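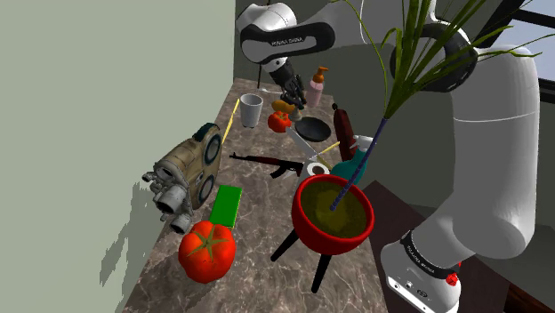 Sim bench is live — what changes for pick and pack

Quick one before the Wednesday meeting, sorry for the rush.

As of this week every new pick routine for the Inbridge line gets run on the simulated counter first. No more trying things out on the real arm at Station 7 while the day shift stands there waiting. If you walked past the back office and saw a screen with a Franka arm over a marble counter full of clutter, tomatoes and a spray bottle and an old movie camera, that's the one. The item mix comes from the Zoltia object pack and gets shuffled every run. The gripper has to find its one thing in all of it. Small stuff near big stuff is where we lose the most picks, same as on the floor.

Numbers so far: 2801 clean picks out of 3244. Not good enough for the floor yet. Long thin items and anything with leaves are the worst, and the round ones still roll.

What it means for you

Packers — your stations stay the same thru July. After that 13 of the mixed-goods bins move over to the arm, mostly the ones people have been asking to get rid of (low shelf, lots of bending). Nobody's hours go down with this step. That was asked at the last floor meeting and the answer is in writing, copy on the board by the time clock.

Sorters — you get the exceptions. When the arm gives up on an item it goes to a tray and the light comes on. Please don't reach in while the light is off. Even if it looks stopped. Even if it's just one thing.

Leads — there's a short form now for bad picks. Item, bin, what went wrong, done. Paper is fine. The Ulloa team reads them every morning and builds the same mess on the sim counter, so the more exact you are the better. "Arm was dumb again" came in twice last week and we can't do much with it.

Training

Two new seats open for running the sim bench. You don't need to code. You need to know what a messy bin looks like, and the people who pack all day know that better then the office does. Pay step goes with it, same as forklift. Sign up on the sheet outside the Coten room, first come first served but we'll try to get one from each shift.

Still open

Noise from the new compressor, we know, part is on order. Break room move is on hold till the cabling is done. And the question on night shift coverage when the arm is down — no answer yet, asked again Monday. Will post it on the board when we have it.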